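# Tuesday, bench 3 - net shrinkage and the Rostberg starch

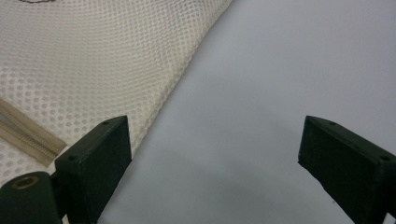 Spent most of the morning on the starch, and I want to get it down before I forget which jar was which. The Rostberg powder goes lumpy if you add it to warm water, so I went back to doing it the way Shuzhen showed me last fall, cold water first, a spoonful at a time, stirring until my wrist complained. It took a good while but the paste came out lovely and smooth! While it stood I had a think about where the stiffness matters most on these lampshades, and I keep coming back to the folds. On an off-white mesh like this one, with its small holes in diagonal rows, the dots shift angle wherever the cloth is doubled over, and once a lamp is lit behind it I suspect that will show as a stripe. Aiguo likes the stripe. I am still making up my mind.

Recipe as mixed today, for whoever picks this up:

- 500 ml cold water
- 10 g Rostberg starch
- a pinch of salt (Shuzhen's habit, and I have grown fond of it)

Jar 319 is the good one. The jar next to it has no number because the label slid off in the sink, and I would pour it out, it smells like old porridge.

The Song order is still waiting on frames. I rang Skalov just after lunch and had a very nice chat with the woman in dispatch, who told me the rings are bent but the spokes are not welded, and that October is looking more likely than not. I said that was fine - it gives us time to sort out the shrinkage, which I have been putting off. The last shade pulled in by 3 mm after drying and sat crooked on its ring, and I had to steam the whole thing off again with the kettle. Next time I'll cut wider and trim after.

Aiguo came by at four with the Gruvidness catalog and we went through the bulb holders together over tea. He wants the brass, I want the plain white ones, and we have agreed to get one of each and see them lit in the front window in the evening before either of us says another word about it.

Still to do:

- wash the big brush properly, it has gone hard at the heel
- ask Shuzhen whether she soaks the cloth before cutting or after
- clear shelf space for the rings
- dry one test strip flat and one hanging, same paste, and measure both on Friday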